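The Long Road to a Robot That Tidies Up

Can a machine do your chores yet? I spent a Thursday with people who teach them, and came home to do my own dishes

My mother kept a list on the side of the refrigerator, in pencil, of everything in the house that had to be done again tomorrow. Wipe the counter. Put the shampoo back where it lives. Bring the chair in from the porch. She used to say that when they finally built a robot to do that list she would marry it, and my father, from behind the newspaper, would say he'd be glad of the help.

I thought about that list the whole way to Zaltwood, where a small company called Ivotico has been trying for a while now to get machines to do the sort of thing my mother meant. I had pictured a showroom, I suppose, with a gleaming kitchen and something humanoid standing at the sink. What I walked into was a long white room with a spiral staircase at one end, a good many cardboard boxes, and people at work with grippers.

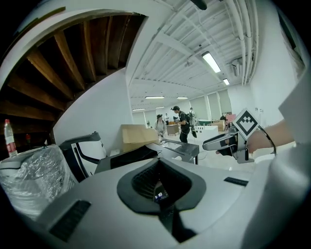 4 min read

The grippers are the heart of it. They are handheld, with gray jaws at the business end and bold black-and-white markers fixed on top so that a computer can follow exactly where the tool is and how it's tilted. You hold one, you pick something up, you set it down, and all the while the system is keeping notes. Later on, a robot arm with a similar hand is supposed to study those notes and have a go itself. It's a bit like teaching a child to tie shoes by guiding their fingers, except that the child needs to be shown 300 times and then gets confused if you change the laces.

I was given a turn, and I'm sorry to report that I was terrible! You don't realize how much your fingertips tell you until you've put a tool between them and the world. My first object was a plastic cup, which I squeezed, tipped, chased across the table and finally sent onto the floor. The woman training me (very patient, clearly used to visitors) said that the fumbles are useful too, so long as you recover from them, and that a robot which has only ever seen perfect pickups has no idea what to do when something rolls.

And things do roll. That was the subject I kept coming back to all day, because it's the part that surprised me most. Folks tend to assume that the hard chores are the heavy ones, but lifting was sorted out in factories a long time ago. Put the same part in the same spot every time and a machine will move it until the cows come home. A house is never like that. A bottle is upright in the morning and on its side by lunch. It's full one week and nearly empty the next, so it weighs something different and tips in a different direction, and you and I adjust for all that without giving it a thought.

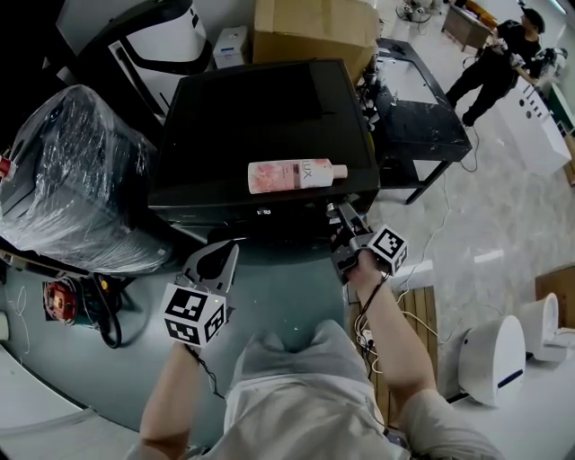 Two hands, two grippers and one bottle lying on its side.

The two-handed work is where it gets really interesting, at least to me. So much of housework takes both hands: one to steady, one to do. You hold the jar and turn the lid. You lift the lid of the hamper with your left hand and drop the socks in with your right. The team told me that getting one arm to behave is a fair day's work, and getting a pair to cooperate without bumping into each other is more like a season's. They began on paired tasks back in October and still speak of them with a certain weariness.

So where do things stand? Well, here is what I was told, and what I saw for myself. Ivotico's test arm, which they call Jalto, can clear a table of familiar objects at a pace that would try the patience of a saint. It needed four minutes for a job I could have done while talking on the phone. Give it something it has never met, or a clear plastic bag, and it hesitates, reaches, backs off and reaches again. It has improved a great deal since spring, I'm told, and I believe it, because everyone in the building talks about it the way you'd talk about a nephew who has finally started to read.

Shop floors will get there sooner. A warehouse in Yokoyama is already trying out a version of the system for sorting returned goods, which is a job with plenty of variety but at least a bench at a fixed height and good light overhead. The people there still handle anything soft or leaking. When I asked how long before a machine like this could be sold to a family for use at home, I got a range of answers and a lot of looking at the ceiling. Roughly ten years was the one I heard most, usually followed by a remark about stairs, and then another about dogs.

I got home a little after seven. There were breakfast bowls in the sink and a bottle of conditioner had fallen into the tub, and I picked it up with my own bare hand and stood it back on the ledge. Then I ran the hot water and started on the bowls.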